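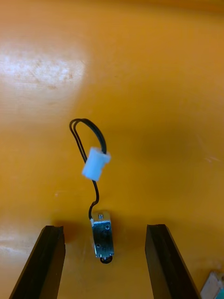 Call for Entries: Serkeo Slow Cooker Recipe Contest

Entry is open to legal residents of the United States who are 18 or older at the time of entry. Employees of Serkeo and members of their households may not enter.

How to enter

Send one original recipe made in a slow cooker of any brand. Give the ingredients in US measures, the cooking time and setting, and the number of servings. Recipes over 438 words will be returned for shortening - once only. Entries go through the form on the contest page. Mailed entries are not accepted.

Limit of one entry per person. If more than one is received, the first will be judged.

Closing date

Entries close at 11:59 p.m. Eastern Time on Feb 8, 2020. The time stamp on the form is final.

Judging

Hala Helmy and Genowefa Szewczyk will score each recipe out of 50: up to 40 points for taste and texture when cooked as written, and up to 10 for clear instructions. Ties go to the recipe with the higher taste score. Winners of the December contest may enter but cannot take first prize again.

Prizes

First prize is a Brivholm stand mixer. The next 24 entries by score each receive a Nasr spice set. Prizes cannot be exchanged for cash.

Winners will be notified by email and must reply within seven days - after that the prize passes to the next entry by score. Questions about eligibility should be sent to Radwa Ramadan, Contest Desk, through the contact form.

No purchase necessary. Void where prohibited.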